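Kirkdale breakfast club to open through the summer holidays
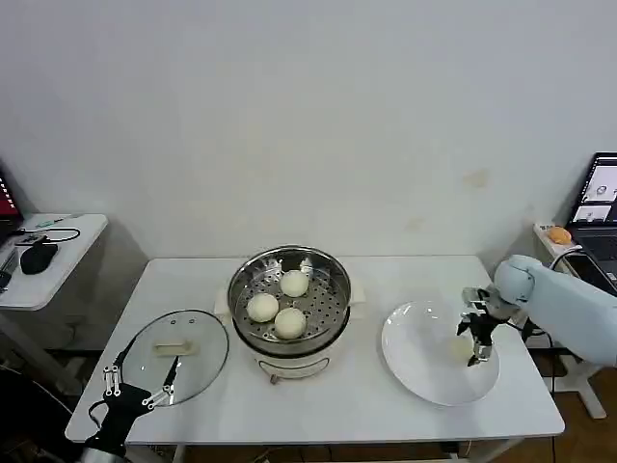
Steamed buns in an electric steamer.

Kirkdale's community breakfast club will stay open through July and August for the first time, after a grant of £1000 from the Shehu Fund.

The club, which meets at the hall on Clisesitz Road, has until now run in term time only. Summer sessions will start at 8am and finish at 9.30am. Children eat free and adults are asked to pay £2.

Organiser Izzati Hutapea said half of the grant, £500, would go on food and the rest on hall hire.

"Families have been asking us for this since last year," she said. "The holidays are long and a lot of parents start work early."

The menu will stay much the same - porridge, toast, fruit and steamed buns - with cold drinks added on warmer mornings.

Aminu Bashir, whose two sons go to the club, said he had been paying for childcare last summer. "It makes the mornings a lot easier," he said.

Places do not need to be booked, but parents should tell the club about any food allergies at the first visit.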